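In praise of unpacking the shopping

I love unpacking the shopping. I don't mean that I put up with it or have found a way to make it bearable, I mean I look forward to it from the moment I lock the car. Most people I know treat it as the dull bit tacked on the end of an already dull errand, and I think they are missing one of the best quarters of an hour in the week!

Start with the cloth. I spread one over the table before anything comes out of a bag, and I'd urge everyone to do the same. Shopping bags have been on the shop floor, in the boot and on the pavement outside the house in Gethin Road while you hunt for your keys. A cloth goes in the wash afterwards. It also makes the whole thing feel like an occasion, especially if it's a pretty one, and I see no reason to save the pretty ones for visitors.

Then the bags themselves. I have strong feelings here. A canvas tote is a wonderful thing for bottles and anything with corners, and mine from the Durnia market has done 18 years without losing a handle. But I will also stick up for the thin plastic carrier, which everyone is now a bit ashamed of. If one has come home with you, use it again, and again after that. Knot the top for the journey and nothing rolls under the passenger seat. (Do undo the knot with your fingers, please. Scissors turn a perfectly good bag into rubbish, and a tight knot nearly always gives if you push the ends back into it.)

Bread comes out early in my house. It will have been riding on top, if the packer had any sense, and it needs to be somewhere safe before the tins start landing. Soft rolls are the ones I fret over. We used to get ours from Nidier, the bakery on the corner, and they'd be squashed flat by a jar of beetroot before I learned to give them their own patch of table.

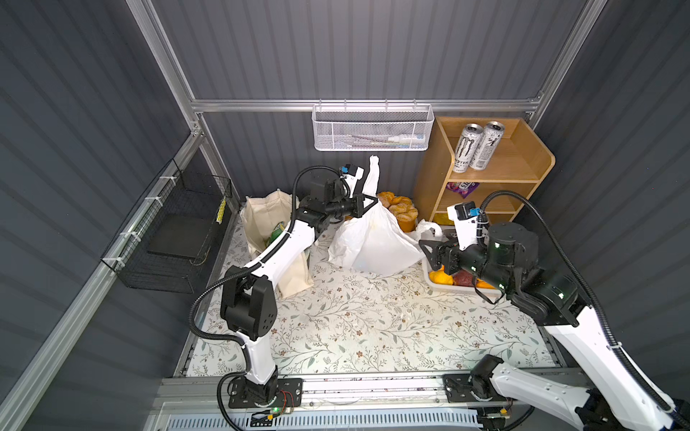
Knotted carrier, canvas tote, and sugar-dusted rolls on the flowery cloth.

After the bread, cold things, and be quick about it. Everything else can wait, and this is where the pleasure really gets going, with 20 minutes and a cup of tea and the whole week's meals laid out in front of you. You see that you've bought leeks and cream in the same shop and there's Thursday sorted. You find the chocolate you'd forgotten. My neighbour in Cumier Close shoves each bag into the cupboard whole and fishes things out as she needs them, and she has 3 open packets of lentils to show for it.

I do fold the bags at the end, plastic ones included, into little triangles that live in the drawer with the string. My mother did hers the same way and I still can't get mine as neat as hers.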